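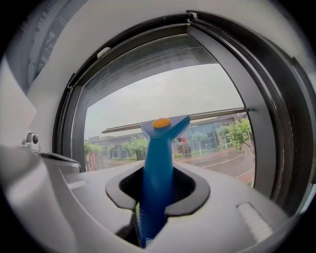
Ticket 815: Window hums when the wind gets up, streaks whatever I do

Status: Solved (reopened once, solved again)
Product: Nuven Drovo, fixed pane with one opening sash
Opened by: Zuzana Bartoš
Building: Monti Street, street side, floor 3
Priority: Low (set by system), High (set by anyone trying to sleep in here)

Original report

I have two complaints about the same window and the form only let me tick one, so I ticked "Other" and you can sort it out.

First, it hums. It isn't a whistle, I know what a whistle sounds like and I had one in the last apartment. It's a low note, a little like a refrigerator in the next room, and it comes on when the wind blows along the street. When the wind drops, it stops. My downstairs neighbor thinks it's me.

Second, the glass streaks. I clean it, it looks fine, the sun comes around in the afternoon and there they are, gray smears fanning out from the upper corners. I've tried three cleaning liquids, including the one your own leaflet recommends, which smells of pears and costs what pears would cost if they were imported one at a time.

The photo at the top is the window from inside. Dark gray frame, thin black gasket along the glass, little white latch near the upper left inner corner. The gray curtain normally hangs closer in, which turned out to matter, see further down.

First reply from support (pasted, because the portal deletes them)

"Thank you for contacting Nuven. Please make sure the window is closed."

Log

I'm keeping the rest of this as a log, partly for support and partly for whoever rents the place after me and types "Drovo window humming" into a search box at two in the morning.

1. Made sure the window was closed.

It was closed. Opened it and closed it again so that I could say I had done something. Hum still there that evening.

2. Checked the latch.

My theory was that the latch wasn't pulling the sash in all the way. The test I found was the paper one: shut a strip of paper in the window and try to pull it out. If it slides, the seal is loose at that point. I did this all the way around with strips cut from a Kancombe furniture catalog, the glossy kind, and every strip slid out as if it had been buttered.

For an hour I believed I had a window with no seal at all. Then I tried again with plain printer paper and most of the strips held firmly. Don't use a glossy catalog. The plain paper slipped in one place only, along the top, toward the left.

3. Sent result to support.

They asked for the serial number. It's on a sticker in the channel of the sash, and you need to have the window open and your cheek against the frame to read it. Mine ends in 156. The rest of it had been painted over by somebody with a generous brush. I sent what I had.

4. Cleaned the gasket.

Support's second reply was much better than the first and I suspect a different person wrote it. The advice: wash the gasket with lukewarm water and a drop of dish soap, dry it completely, then go along it with a fingertip and feel for grit, nicks or places where it has rolled over on itself.

There was grit. There was a good deal of it, black and fine, the sort you get living over a street with buses. The cloth went straight in the trash. I found no nicks. Toward the top left, in the same place the paper slipped, I could feel the gasket sitting slightly lower than it did elsewhere, as if someone had leaned on it for a few years.

Hum that night: quieter, and a shade higher. I don't have perfect pitch but I do have a neighbor who came up to ask whether I'd bought a new one.

5. Silicone care stick.

Bought a gasket care stick at the hardware store. You rub it along the rubber and it's supposed to bring it back to life. I left the sash open overnight as the instructions say, with the result that I can now tell you what the street sounds like with no window whatever. It is worse than the hum.

Closed it in the morning. The paper held at the top left, barely.

6. Wind test.

You can't order wind. Waited five days. Watered plants, went to work, looked at the trees across the way with more interest than they have ever had from me. Finally got a decent blow on 10th August, a Sunday, just as people came over for lunch. We all stood by the window with our plates. No hum. One guest asked what we were listening for and I had to say nothing, in the literal sense.

Marked the hum as solved. Support sent me a survey.

Part two: the streaks

7. Changed the liquid.

Already done three times before opening the ticket, but support wanted it done again with "a neutral cleaner". Used water with a little dish soap. Streaks in the same places.

8. Changed the cloth.

Stopped using paper towels, which leave lint, and newspapers, which everyone's aunt swears by and which left me with gray fingers and a white wall with gray fingerprints on it. (They come off with an eraser.) Used two flat cloths, one damp, one dry. Better in the middle. Corners the same.

9. Looked at where the streaks start.

I should have done this first. They all began at the gasket, and none began in the open glass. So whatever it was, it was coming out from under the edge every time I dragged a wet cloth past it. My cleaning was pulling it out and spreading it neatly over the pane.

Dish soap and a soft toothbrush along the line where glass meets rubber, a short stretch at a time, wiping away from the edge with a dry cloth before it could run. Tedious. I had the radio on. The frame has more layers than you'd think it needs, an outer channel and then another profile inside that, and each of them had been saving up dirt on its own account.

10. Cleaned the pane last.

Top to bottom, hardly any water, then the dry cloth once around the edge. Waited for the afternoon sun. Clear, apart from one smear on the outside that I can't reach and have decided is weather.

Marked as solved. Another survey.

Reopened

The hum came back for one evening. I wrote a fairly stiff message to support and then, before sending it, did the paper test again. Held everywhere, top left included. So it wasn't the seal.

11. The curtain.

I'd pulled the gray curtain right across for the night. It's heavy, and the end ring on the rail sits close against the wall. When a bus idles outside, the ring buzzes. It's a different note from the old one, but after a month of listening I'd have heard a hum in a bowl of soup.

Gathered the curtain back against the wall: silence. Drawn across: buzz. Back, silence. I did this enough times that someone at the stop must have thought I was signaling. Wrapped a turn of felt tape around the ring. It can stay drawn now and says nothing.

Deleted the stiff message and sent a polite one.

Summary for the next tenant

Hum with wind: dirty, flattened gasket at top left. Wash, dry, care stick, leave open overnight if you can bear it. Check with plain paper, NOT a catalog.

Streaks at corners: dirt under the edge of the glass. Toothbrush first, pane last.

Buzz with buses: curtain ring. Felt tape.

The care stick is in the kitchen drawer with the tape. It has nearly half left. Do the gasket again in spring and again before the heating comes on, according to support, who have never explained how they expect anyone to remember.

Support's closing note

"We are glad your issue has been resolved. If the gasket at the upper left drops again, please request part replacement under this same ticket number. We have added the serial ending 156 to your file. Please do not paint over it."

My closing note

It wasn't me who painted it. Please record that somewhere.

Status changed to Solved. Attachment kept. Third survey received.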